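Home | About Us | What We Wash | Drop-off | Shop | Contact

About Lernine

We love cloths! Dish cloths, dust cloths, the soft ones for glasses, the thick ones that drink up half a bucket. Lernine began as a weekend habit at a kitchen sink on Bélanger, with one drying rack and a neighbor's café towels, and it has grown into a small linen service that washes, folds and delivers cleaning cloths to kitchens, studios and schools in our part of town.

Most people don't think much about a cleaning cloth until there isn't a clean one. We think about them all day. We know which ones go stiff if you dry them too long, which ones shed on black counters for the first few washes, and which ones will take a coffee stain and hold on to it forever. (Cream waffle weave. We still sell it, because it's lovely, but we'll warn you.)

How it works

You fill a bag, we pick it up, and it comes back folded and sorted by color. We started out with 11 regular customers, and for a long time we knew every single cloth by sight. These days we look after 30 kitchens and a handful of other places, including the pottery studio on the floor above us, whose bags weigh about as much as a small child.

Color matters more than you might expect. Several of our kitchens use one color for counters and another for floors, and mixing them up is the kind of mistake that spoils a whole morning. So we sort twice, once before the wash and once at the folding table, and anything we aren't sure of goes to one side until we've checked the order sheet.

The folding table

Folding is the part of the job we get asked about most, and the part we enjoy most too. Every cloth gets opened out flat first, corners and all. If you skip that and try to fold from a crumple, you end up with a lump that looks fine in the stack and falls open the minute somebody grabs it.
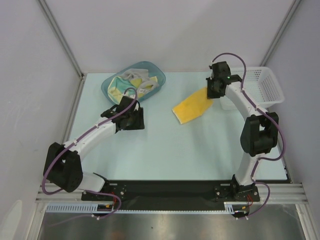 After that it's in half, in half again, and onto the pile with the fold facing out, so you can pull one from a shelf without dragging the rest down with it. We smooth with the side of the hand. Small cloths are done in quarters, long towels in thirds, and we will happily argue with anyone who wants it the other way around!

Baskets are a whole subject of their own. We like plastic ones with holes in the sides, the sort you can rinse out and stack, and we never fill them past the handles. Wicker looks wonderful and snags everything. We tried it for most of one March and spent the rest of the spring picking loops back through.

What we wash with

Our everyday powder is Renix, unscented, in the small scoop. No softener, ever. It leaves a coating, and a coated cloth just pushes water across the counter. If your cloths have come to us a bit greasy from years of softener, give them three or four washes and they'll wake up again.

The Pustutska bundle

Pustutska is our own bundle of plain cotton cloths, nine to a pack, in soft colors that we picked after washing some 200 samples and throwing out everything that faded badly. It was meant to be a one-time thing for our regulars. Then their sisters wanted them, and the café on the corner wanted them, and now there's a shelf by the door. They come prewashed and folded, ready for the sink.

Come and see us

We're open from 8 a.m. for drop-offs, and the kettle is usually on. Bring the bag you've been meaning to deal with. We also run a short folding class for kids from the school down the block, and they get very competitive about corners.

Comments

mapleandrye: Been using you for the bakery since last winter. The fold facing out thing has changed our shelf completely, no more avalanche.

tilly_b: Do you take cloths with paint on them? Acrylic, mostly dried.

Lernine: @tilly_b Yes please, just put them in a separate bag and write PAINT on it.

sudsy44: Thirds for long towels is correct and I will not be taking questions.

Home | About Us | What We Wash | Drop-off | Shop | Contact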